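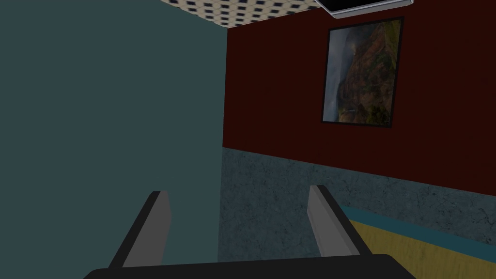 Tuesday, bench two, late again

Back on the arm in the sim after most of August off it. I'd promised Casimiro I'd get the wrist sorted before we let the real thing anywhere near the shelving, so this is mostly notes for him and for me in a month's time when I've forgotten all of it.

State of play first. The sim arm now loads with the right link lengths (I had the forearm in twice, once as a spacer, don't ask how long that took to find). The gripper opens and closes on command. The wrist view comes up at a decent rate on the old workshop machine provided nothing else is running, and that includes the browser. Casimiro, if you've left forty tabs open, I'm closing them!

What I wanted from tonight was the approach to a big flat side panel. On the real job that'll be the side of the tool cupboard, and the arm has to come in right alongside it, reach past the edge and get at whatever is sitting round the corner. So I loaded the made-up room that came with the Florka scene pack, the one with the maroon wall and the landscape picture on it, and parked the gripper hard up against the big teal slab. Fingers open, nothing to pick up, all I cared about was the clearance and whether I could find the edge from the wrist view.

Finding the edge was the good news. It's a lovely clean line between the slab and the marbly grey-blue stuff on the lower wall, and it sits between the two fingers, which is where I'd hoped to get it. The edge finder (still the thing I wrote in a weekend, still called "edgy", sorry) locked on first go and stayed on while I jogged the base side to side. I was properly pleased. Then I turned the light level down in the scene and it stayed on, and I was even more pleased, and then I made a cup of tea and left it running and when I got back it was still on.

The bad news is the tilt. Everything in the wrist view runs downhill to the right - the bottom of the maroon, the trim by the floor, the picture, the lot. I'd asked for a level wrist. At first I blamed the camera mount, since that's the bit I'd fiddled with last, and spent a good while taking the mount out and putting it back in. No change at all. Then I blamed the room, which was silly, but I did go and check it was standing straight in the scene file, and it was.

So it's the wrist roll. I zeroed the joint, asked for its position, and it said zero. Asked Undbridge what it thought the position was and got 6 degrees. Aha. Undbridge (for anyone reading who wasn't there for the great middleware row) sits between the planner and the arm and passes joint values across, and it keeps its own table of offsets. There was an offset for wrist roll in there from when we had the old Kragh servo on the bench, the one with the horn a few teeth out. We binned that servo in the spring. The offset we did not bin.

Took it out, restarted, and the planner refused to load because it wanted a value in every row. Put a zero in. Loaded fine. Ran out of patience before I'd done a proper set of moves with it, so I can't swear that it's all of the tilt. By eye there seemed to be more lean than that one number would give me, and I have a nasty feeling the elbow is adding its own share when the arm is stretched out. Next session: same room, same pose, offset at zero, take a grab and measure the angle of the trim properly instead of squinting at it.

Things I noticed on the way and don't want to lose:

Edgy has no trouble with the slab edge, but it also likes the frame of the picture on the wall. A thin black line on dark red, fair enough, I'd go for it as well. It jumped across once when I jogged too far and the slab edge left the patch it searches in. I've narrowed the patch so it only looks between the fingers. Crude, but it'll do until we've got something better, and Casimiro has opinions on what better would look like.

The slab is far too easy in one way and too hard in another. It's perfectly smooth, no marks, no seams, so once the view is full of it there's nothing to hold on to and the position estimate wanders off. Our real cupboard has dents, a sticker and a long scratch from when the lathe came in. I could paint some rubbish on to the sim slab to match. I might photograph the cupboard door and use that.

Clearance. I'd set it at 23 mm from the outside of the finger to the panel and from the wrist view it looks scarily close. I don't think it's wrong, it's just that you lose all sense of distance against a plain flat colour. I'd like a little readout in the corner of the view with the gap on it. Homum's viewer will take an overlay, I think, I've just never tried.

Speed. Capped at 700 in the planner's units, which as far as I can tell are ticks per second, though the manual says something different on two different pages. It's slow enough to hit the stop key, anyway. Please leave the cap on until we've done the tilt, Casimiro, I know you want to see it go.

Gripper. Open and close are fine, but the command for "open" goes all the way out and there's no in-between. For going past the cupboard edge I'd much prefer half open. I had a look and the driver does take a width, it's our wrapper that throws it away. Ten-minute job, famous last words, I'll do it first thing next time while I'm still fresh.

Oh, and the jog keys are the wrong way round for roll. Left goes right. I've got used to it, which probably means I should fix it before anybody else has to.

To do, in whatever order:

Retake the grab with the offset at zero and measure the trim.
Check the elbow zero against the drawing.
Pass the gripper width through the wrapper.
Flip the roll keys.
Ask Casimiro if he kept the Undbridge table from before the Kragh servo went on, it may have been right all along.
Photograph the cupboard.

Config saved on the shared drive under my name with "wristroll" on the end. The old one is still there next to it, I haven't written over anything. Machine's off, heater's off, the key is back on its hook.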